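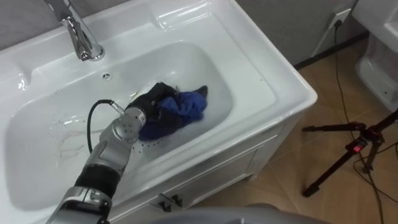
The purchasing desk at Drukberg wrote back that a housekeeping arm has to pay for itself in two years or it stays off the plan, and asked why anyone would budget for a machine to push cloth around in a sink. Fair question. The files in this folder are our attempt at an answer, and so far the answer is mostly "don't, yet."

README - Lockwood hand-wash set, planning copy
Last edited October 2, 2020

What is in the folder

1328 short recordings of an arm handling fabric in a bathroom sink, plus a cost sheet and the vendor quotes we were allowed to share. The recordings are the part people ask for. The cost sheet is the part they should read first.

sessions/ the recordings, one folder per run
labels.csv fabric color, water in basin (yes/no), grip result, operator remarks
costs.csv what we bought, what we rented, what we forgot
quotes/ Julard and Drivine, prices blacked out where they asked

Why it exists

Julard told us their arm could be set up in an ordinary bathroom in an afternoon. Drivine told us more or less the same thing in a longer brochure. Before signing anything we wanted to see what the job looks like in a real room, with a vanity, a toilet beside it and one wall outlet to work from. Both sales decks showed an open lab bench with plenty of elbow room.

What to budget for besides the arm

Power. Look at where the outlet is. The cable comes down the wall and runs over the floor, and in a bathroom that's a conversation with your electrician and your insurer before it's anything else. Neither quote had a line for it.

Water protection. Droplets land on the ceramic and on the rim. The gripper goes under the surface in many of the runs, and its cable connector sits close by. Get the ingress rating in writing for the gripper, the wrist and the connector separately. We were given one number for "the system" and never found out which part it belonged to.

Floor space. A tripod with its legs spread takes more tile than you'd think from a drawing. Measure with the bathroom door open.

Spares. We set aside money for two sets of finger pads. Ask the vendor what they'd set aside, then ask a customer of theirs.

Operator time. This was the biggest line in costs.csv by a long way, and it was missing from both quotes. Setup, draining, refilling, drying off the arm, starting over. If your payback sheet has a zero here, your payback sheet is wrong.

Known problems with the data

- 71 recordings have no grip result. The operator's remark is all there is.
- Dark and blue cloths are heavily overrepresented. White fabric against a white basin is a different problem and we have very little of it.
- Grip result was judged by eye, by whoever was on shift. Two operators would disagree on "partial."
- Around 200 runs were done before we fixed the basin column, so treat "water in basin" as unreliable for those. They are marked old_form.
- No rinsing, wringing or hanging. Anyone quoting you a price for "laundry" on the strength of footage like ours is selling you the middle of the job.

What you can use it for

Estimating setup effort, checking a vendor's claims about small rooms, training a grasp model if you must. Please don't use it to work out a per-garment cost. We tried, and got three figures so far apart that we took the tab out of the sheet.

Status

No purchase made. Julard has offered a second trial for December - same arm, new gripper seal. We'll add the runs here if the seal paperwork arrives before the arm does.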